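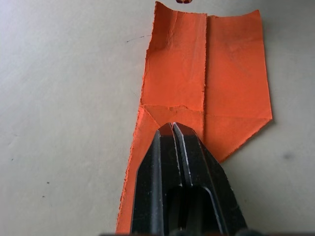

The orange scrap and the rest of the table

Blog > Home Life > Sorting Things Out

I have a soft spot for bits of cloth, and the bright orange piece is the worst offender. It has frayed edges, it's creased in places, and I have folded it more times than I can remember. It came home with me from a remnant bin in Roman one August – I went in for thread – and I've been promising it a job ever since. Maybe a patch on the old picnic bag, maybe a little drawstring pouch.

So this afternoon I finally set about the table where everything lands. I allowed myself one box for keeping and one bag for giving away, and I put the kettle on first, as my grandmother would have wanted.
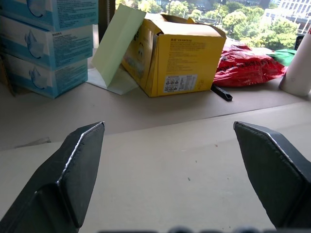
Face masks on the left, yellow box open, papers still to do.

The masks are going in the hall closet. The papers will take me longer, I'm afraid, as I do like to read everything before I let it go. I stopped at 11 and went to bed happy.

Comments

bluekettle: Pouch! Please make the pouch.

Marigold Lane: I have 200 scraps just like it – zigzag the edge before it frays any more.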